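Machines and Everyday Work, Handout 4
Can a robot change a bin bag yet?

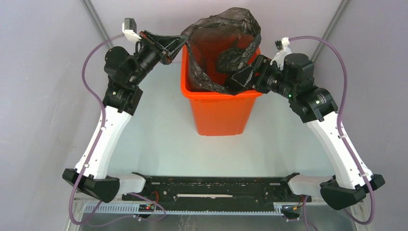

So which household chores can a machine be trusted with today?
Mostly the ones where the thing being handled keeps its shape. A mug is the same mug every time you reach for it, and so is a cardboard box on a packing line. Cloth, cling film and bin liners are another matter, and that is where we shall spend most of this week.

Think for a moment about what your own hands do with a bin liner. You rub the edge to find the opening, you shake some air into it, you tuck it over the rim and run a thumb round to feel whether it has caught. Very little of that is done by looking! A thin black bag is shiny, it hides its own edges in its creases, and a camera has a hard time telling one layer from two. Two arms help a good deal, as one can hold a corner while the other pulls — but then the two have to agree on how hard to pull, and thin plastic doesn't forgive much.

The reading this week is the Skolmont bag trials, which I am fond of because the authors wrote down their failures so patiently. They made 478 attempts at fitting a liner to a small bin and counted 338 as good. Please read their definition of "good" before you quote that figure to anybody. A liner that had slipped off one corner still passed, and I suspect most of us would grumble at that in our own kitchens.

The Kelter notes, which are optional, take the shop-floor side, where the bins are all one size and stand in marked places. Things go rather better there, as you might expect, though a person still empties them.

For the seminar, please choose one chore you did this morning and write down each step, with a note of whether you used your eyes, your fingers or both. Around 10 steps is plenty. Bring it on paper if you can, as we shall be swapping them round the table.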